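Questions I get about my cut flower subscription

Hi, I'm the person behind Trinness, the flower share that runs out of Mivatthorpe from spring through October. I get a lot of the same emails, so I finally sat down and typed up my answers. If yours isn't in here, write to me!

How does it work?

You sign up for the season, pick a pickup spot, and every week I leave you a bunch. I choose what goes in it depending on what's blooming. You can tell me if you hate a certain color (lots of people hate orange, poor orange) and I'll try to steer around it.

How big is the garden?

Just under 4000 square feet, on the slope behind my house. Ho-yin Kong farms the flat part next door and lets me borrow his tiller, which has saved my back more than once.

What does it cost?

It's $262 for the season, and that covers 26 bunches. You can pay in 3 parts if that's easier. Just say so when you sign up.

Can I skip a week?

Sure! Email me by noon the day before your pickup and I'll add a bunch to a later week. If you forget, please send a friend to grab yours. I really do hate composting a good bunch of zinnias.

Where do I pick up?

Either at my gate or at the Mendoza bakery, on the shelf by the door. Evaristo Russo opens up there early, so you can come by from 7 a.m. Norkora was a pickup spot last year but the drive got to be too much for me, sorry.

How do I make them last?

Cut the stems again when you get home, at a slant, and pull off any leaves that would sit under the water. Change the water every other day. Keep them out of direct sun and away from the fruit bowl - ripe bananas are awful for flowers. I've tried the penny trick and the aspirin trick and never saw a difference with either one.

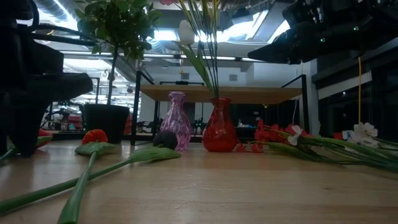

Do I need a special vase?

Nope. My bunches fit fine in a quart jar, and I use jars all over my own house. A narrow neck helps if you like things standing up straight, and a wide one is nicer for dahlias, which flop around. Wash it with hot soapy water between bunches, even if it looks clean.

Do you do weddings?

Small ones, yes, if you're easygoing about exact colors. Write to me by February and we'll talk.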